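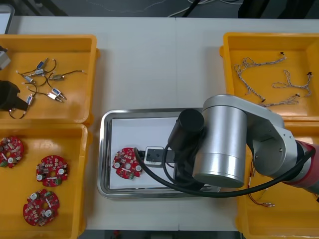
Unit 2: Comparing grippers on small electrical parts
Notes by Lukian Demchenko

Setup. Two arms share one table. Parts are presented in yellow bins: solenoids with lead wires, round circuit boards, wire harnesses. The steel tray in the center is the assembly area. Paper on the tray floor cuts glare from the metal.

Grippers under test. The Perkeo has a 50 mm stroke and position control only. The Plollik has a 20 mm stroke and reports grip force. Each group runs both on the same arm, with the Brinkmann controller left at its default gains.

Procedure
1. Home both arms. Only one arm may be over the tray at a time.
2. Run 50 picks per part type. Return parts to their own bin after each pick.
3. Log every pick as held, slipped or missed. A pick that drags a second part along by its wire counts as a miss.
4. Change grippers and repeat.

Boards are gripped by the rim – never across the capacitors. Solenoids are gripped by the body with the pins clear of the fingers. Harnesses may be picked at the connector or along the wire, but state which in the log.

The Prekerov finger pads are rated for 2,000 cycles. Write your cycle count on the pad sheet before you leave.

Logs are due Monday. Report the slip rate separately for each part type.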